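Folding notes for the linen shelf – August item
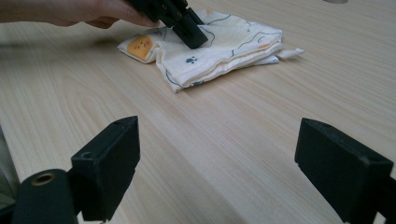 Printed cloth, folded in layers on the wooden table. Paw print at the front, little square face on the left end.

Quick one this month, I'm writing it between two loads and the second one is already beeping.

Several of you wrote in after the last newsletter wanting to know how we fold the small soft cloths. The baby towels, muslins, napkins, whatever you call them at your house. They come in every size and none of them are really square, whatever the label says. So, folding notes. Not the big sheets, I'm saving those for when I have help on the other end.

First thing. Use a table. I know, everybody has their own way, on the knee, against the chest, on top of the dryer. A table is faster. You want a flat surface at hip height if you can get it, wiped down, nothing sticky. The long table at the Fillulden room is good for this and it's free most mornings until noon. Bring your own basket, ours keep walking off.

Second thing. Shake it. One good snap from two corners, then lay it down print side under. If you skip the shake you're folding the wrinkles in and they'll be there forever. Soft cottons especially. They crumple up like tissue coming out of the machine and they stay that way if you let them sit. Mine sat overnight last week. My own fault.

Then the folds:

Long edge to long edge. Smooth from the middle out with the side of your hand.
Short edge to short edge.
Again if it's a big one. Stop when it's the size of your shelf slot.
Turn the open edges to the back.

Done. Takes longer to type.

What goes wrong is nearly always the corner. You get to the last fold and there's a single flap poking out of one side, thin as anything, and you tuck it under and it comes right back. Usually it means the first fold was off by a finger or so and every fold after made it worse. You can chase it. I don't, for everyday cloths. For gifts and for the sale table, yes, open it all the way up and start over from the first fold, don't try to fix it from the third.

Also the stack of edges. If the layers look like a pile of old mail from the side, give the whole bundle a push down in the middle and then square up the sides with both palms. Press, don't rub. Rubbing slides the top layer off and your back to where you started.

Dagmar Ševčík sent a long note about this (thank you Dagmar, I did read all of it) and she says thirds, always thirds, never halves. Her reasoning is that halves put a crease straight down the center and thirds leave a clean panel for the print. She has a point. On a printed cloth you'd like to see something cheerful when you open the cupboard. A paw print or a small smiling face on the outside makes it easy to pull the right one when you're holding a baby on the other arm. With halves you get whatever you get.

I tried thirds on a batch of printed ones. Nice looking! Fatter though. They don't go in the narrow slots, and I had to move the whole lot up a shelf and then couldn't reach them. So for the narrow slots it's halves and for the open shelf it's thirds and we can all stay friends.

Her other tip, which I'm passing on as is – fold so the busiest bit of the pattern lands in front. Wavy lines and doodle prints don't care which way up they go. Faces do. An upside down face on the shelf bothers her and now it bothers me too.

Washing, since it came up again

Warm, not hot. Low spin for the thin ones. Keep the dark prints away from the plain whites for the first few washes, I had a whole load come out sort of gray-blue in June and had to run it again. No softener on anything that's supposed to dry a person. It coats the cotton and then you're just pushing water around.

Line dry if you've got a line. If you're using the dryer take them out while they're still the tiniest bit damp and lay them flat in a pile, they'll finish on their own and you get fewer wrinkles. Not too long in the pile or they smell. Half hour is plenty before you fold.

Don't iron the soft ones. You can, they go flat and lovely for one day and then they're napkins again. Your choice.

Sorting

Since we changed the shelves we've had cloths turning up all over, so once more, with feeling:

Top shelf, open – printed cloths, thirds, print to the front.
Middle, narrow slots – plain cloths, halves, open edges to the back.
Bottom – odd sizes, singles, anything with a pulled thread. These go to mending or rags. Don't put them with the good ones and hope.
Blue bin by the door – needs rewashing. NOT a donation bin. Please.

The Brustell tote is for things going out to families. Only clean, dry and folded goes in there. If you aren't sure, leave it on the table and I'll look at it when I'm in.

Labels. The old ones fell off in the heat. New ones are printed and in the drawer with the string, somebody with neat handwriting is welcome to fill in the blanks. That is not me.

Numbers

We got 335 pieces through the room last month, counting everything, cloths and bibs and the bigger towels. That's a good month for us. Most of it came in at once when the Procházka place cleared out its back closet, and thank you to whoever drove it all over because I never did catch who it was. Still 2 boxes from that lot to sort. They're under the window. Mostly small stuff, mostly cotton, a few really sweet prints in there if you get to it before I do.

If you can take a box home and fold it, write your name on the sheet so I know where it went. Bring it back by the end of August if you can. Later is ok, just tell me.

What we need

Small and medium cloths, printed or plain, washed is best but we'll wash. Large towels we're fine for. No wool, nothing with buttons, no more tablecloths, I mean it, the tablecloths have their own shelf now and it's full.

Safety pins, big ones. String. A second drying rack if anybody is getting rid of one. The old one has lost a leg and we've got it leaning on the radiator.

And the Jotari shelf brackets, the wide kind. We need 5 more to put up the last board. If you have spares in the garage from some other project drop them in the tin by the kettle. Screws too if they came with any.

Folding morning

Next one starts at nine thirty, same table, coffee's on. Come for twenty minutes or stay till noon. Kids are welcome, they're good at matching and very good at knocking over piles, so we put them at the far end. I'll show the corner thing for anybody who wants to see it done slowly. Dagmar is coming to defend thirds in person.

Date is on the door and on the phone list. If you're not on the phone list and want to be, reply to this with your number.

Ok the machine's beeping again. Sheets next time.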